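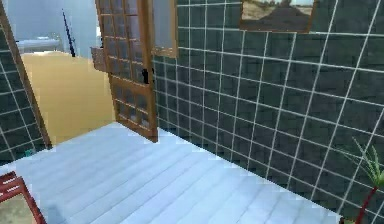 From: Jae-in Ra
To: Home renovation list
Subject: Re: Is grout sealer worth paying for?

Akosua Sulemana wrote:

> Hi all. We're nearly done with the kitchen and the hallway behind it, and
> the tile store in Poton is telling me I have to seal the grout before I
> cook so much as an egg in there. They sell a product called Kyei Shield.
> The man at the counter says one coat lasts 16 years and the grout will
> never stain. My sister in Zulville sealed hers and says it looks exactly
> like it did before. Is that good or bad? The grout is white, the tile is
> dark, and I already paid more than I meant to. Do I need this stuff?
>
> Akosua

Akosua,

Short version: put the wallet away until you've read the bag your grout came in.

Ordinary cement grout is porous. It soaks up coffee, tomato sauce and whatever the dog brings in. A sealer that soaks in slows that down, and if yours is plain cement grout on a kitchen floor then sealing it is a reasonable thing to do. I have no quarrel with that part. But a lot of what gets used now is epoxy, or a premixed type where the maker says right on the tub that no sealer is needed. If you have one of those, the sealer has nowhere to go. It sits on top and dries to a haze, and then you get to buy the haze remover, probably from the same man.

So find the bag. If the installer took it away, call and ask which product it was and write it down somewhere. If he can't tell you, put a few drops of water on a grout line in a corner and go do something else for a few minutes. If the line turns dark, it's drinking the water and could use a sealer. If the drops just sit there, it's either epoxy or sealed already.
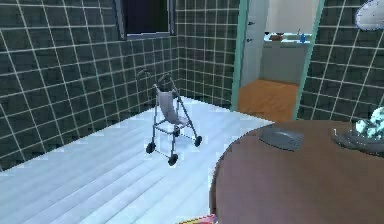

As for 16 years on one coat, I'd like to see who sat and waited. Ask him what the number is based on. I did that once with a different brand and got a leaflet with a picture of a waterfall on it. The usual advice for a floor that gets walked on and mopped is to test it every year or so and reseal when it fails the water test, and a wall may go a good deal longer. Even the people who make the stuff tend to put cleaning conditions in the small print. I'd bet the warranty is void if you mop with vinegar, or with anything that isn't their own cleaner.

"Never stain" is the other one that gets me. A sealer buys you time to wipe up the spill. It doesn't make white grout act like glass. Leave beet juice on it overnight and see.

Your sister's looks the same as before because a clear penetrating sealer is supposed to look like nothing. That makes it a wonderful product to sell, if you think about it. I'm not saying hers didn't work. I'm saying she can't tell by looking, and neither can he. The water test takes no money at all.
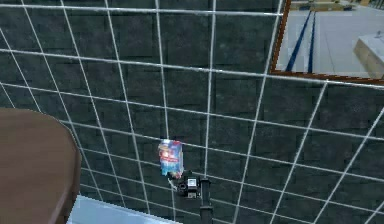

The walls I would leave alone, except behind the stove and the sink. Hallway walls don't get splashed with much. If the tile itself is glazed it doesn't need anything either, and sealer left to dry on a glazed face is a misery to get off. If the tile is natural stone, that's a separate conversation and you should say so on the list before you touch it.

If you do end up sealing the floor, wait until the grout has cured for as long as the bag says. Use a small brush or one of those bottles with a roller on the end, stay on the lines, and wipe the tile before it dries – the directions will give you the minutes. Open a window. I used the cheap stuff from Multik, paid 13 dollars for the bottle, and had plenty left over after 2 coats on the bathroom floor. Mine still passes the water test, for whatever one bathroom is worth as evidence.

What does he want for the Kyei, by the way? If it's anywhere near 100, I'd ask to see the ingredients next to the cheap bottle. Maybe there's a real difference. I haven't seen anyone show one.

One more thing while I'm complaining. If he offers you the "annual care plan," that's somebody coming over to do the water test.

Jae-in
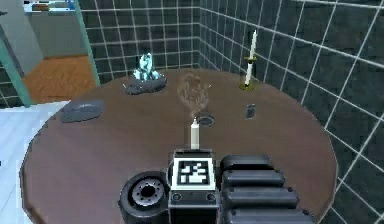

From: Akosua Sulemana
Subject: Re: Is grout sealer worth paying for?

Found the bag in the garage. It's plain cement grout, so I guess the floor does need something. It says to let it cure before sealing, and the store never mentioned that. He wanted 100 for the Kyei, and yes, there was a care plan. I'll get the cheaper bottle, do the floor and the bit behind the stove, and skip the hallway walls. Does it matter if I've already mopped with vinegar?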